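4. Installing the Plillar backup program on the office computer

This section explains how to install Plillar on one computer, how to connect it with the backup drive, and how to make the first backup. Please read all the steps one time before you begin. If you already use Plillar on another computer, go first to 4.5, "Moving an existing backup".

4.1 Before you start

You need the following:

- the account name and the password which you received from your office administrator
- an external drive with more free space than the folders you want to save
- the license card with the 13 characters
- the power cable of the computer, if it is a laptop

Close all programs which have open documents. Plillar can copy an open document, but the copy will contain only what was saved the last time.

Caution: The external drive will be erased in step 6 of 4.2. Everything on it will be lost and Plillar cannot bring it back. Check the drive for old photos and papers before you connect it.

4.2 Installation

1. Turn on the computer and sign in with an account which has the right to install programs. A guest account does not have this right.

2. Open the installation file. When the system asks if you allow changes, choose Yes.

3. Choose the language. The language can be changed later in Settings, but the names of folders that were already made will stay in the first language.

4. Type the 13 characters from the license card, without the spaces. The letter O is not used on the card, so if you see a round sign, it is always a zero.

5. Connect the external drive directly with the computer. Do not use a hub for the first backup. After the first backup a hub is permitted.

6. Choose the drive in the list and press Prepare. The window shows the name and the size of the drive. Compare both with the label on your drive before you press Prepare a second time.

7. Wait until the word Ready appears. This takes about 3 minutes. During this time the window may look as if it is standing still.

8. Press Finish. A small gray square now stands next to the clock. It is the Plillar menu and you will need it in all the following sections.

Note: If the drive does not appear in the list, take out the cable, wait a moment and connect it to a different port. If it still does not appear, see 4.6.

4.3 Choosing what is saved

Plillar does not save the whole computer. It saves the folders which you choose, with everything inside them.

1. Open the Plillar menu and choose Folders.

2. Put a check mark at each folder you want to save. For most offices these are Documents, Mail and the folder of the bookkeeping program.

3. Remove the check mark at Downloads, if you do not need it. This folder is often the largest one.

4. Press Calculate. The window shows how much space is needed. When the number is red, the drive is too small and you must choose fewer folders or a larger drive.

5. Press Save List.

The list belongs to the user who made it. At the office where Ingeborg Rainer tested this guide, two persons shared one computer, and each of them had to make a list under the own account. The second list does not replace the first.

4.4 The first backup

1. Open the Plillar menu and choose Back Up Now.

2. Choose a password for the backup. It must have at least 8 characters and should be different from the password of the computer.

3. Write the password on paper and keep the paper in a place outside the room.

Caution: Without this password the backup cannot be opened, also not by our support.

4. Press Start. The first backup is slow and can take several hours. All later backups save only the changes and are much faster.

5. Do not take out the drive until the message Backup Complete appears. If you must stop earlier, choose Pause in the menu and wait for the message Safe to Remove.

After the first backup, choose a time of day for the automatic backup. The factory setting is 21:00. If your office turns off the computers in the evening, please set an earlier time, for example during the lunch break. A missed backup starts the next time the computer is turned on and the drive is connected.

4.5 Moving an existing backup

Use this part when you have changed to another computer, or when parts of the old computer were repaired or replaced.

1. Make a last backup on the old computer, if it still starts.

2. Choose Release License in the Plillar menu. The license is then free for the other computer. If the old computer does not start, write to support and we release the license from our side.
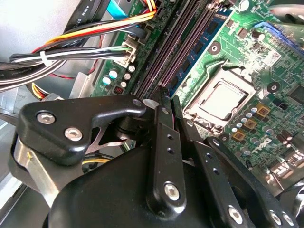 3. Install Plillar on the other computer with steps 1 to 4 of 4.2, and then stop. Do not press Prepare, or the backup will be erased.

4. Connect the drive and choose Use Existing Backup.

5. Type the backup password. The list of folders from the old computer appears.

6. Choose Restore All, or open single folders and choose only what you need.

Note: More memory or a new graphics card does not need a new license. A new motherboard does. Plillar sees it as a different computer, so do step 2 before the exchange.

4.6 If something does not work

The drive is not in the list: Try the drive on another computer. If it is not found there also, the cable or the drive has a defect.

The license is not accepted: Check that you typed no spaces. A license can be active on 2 computers at the same time, and for a third one you must first release one of them.

The gray square is missing: Open Plillar from the list of programs. In Settings, turn on Start With Computer.

The backup stops always at the same file: Write down the name of the file, open the Plillar menu, choose Skip File and send us the name.

For questions about this section, write to support and give the attention of Knut Wiegand or Iresha Weerakoon. Please add the version number, which you find in the Plillar menu under About. The restoring of single files and older versions is described in section 5.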